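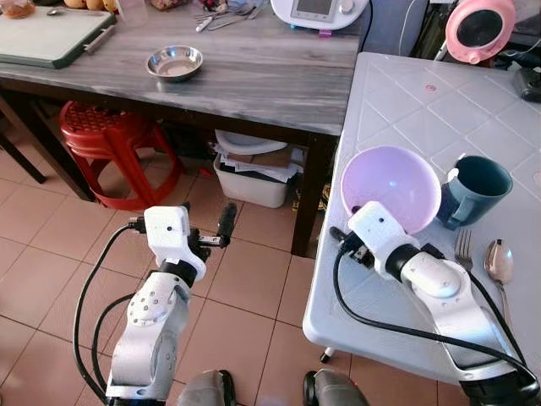 Zandholm Press Office

Zandholm has published a maintenance schedule for its two-arm kitchen cell, which handles bowls, mugs and cutlery on household tables. The schedule takes effect in November and was prepared with the service group at Sorniven.

Gripper fingers are now inspected every 500 operating hours for scuffs, chips and dust.
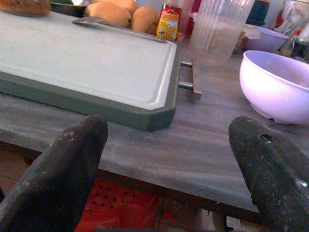
Fingers with surface wear only are wiped down and returned to use. Those with cracks are replaced as a pair – never singly – and the gripper is recalibrated before work resumes. Wrist cables are checked at the same visit, which takes 62 minutes.

Copies are available from the Zandholm service desk.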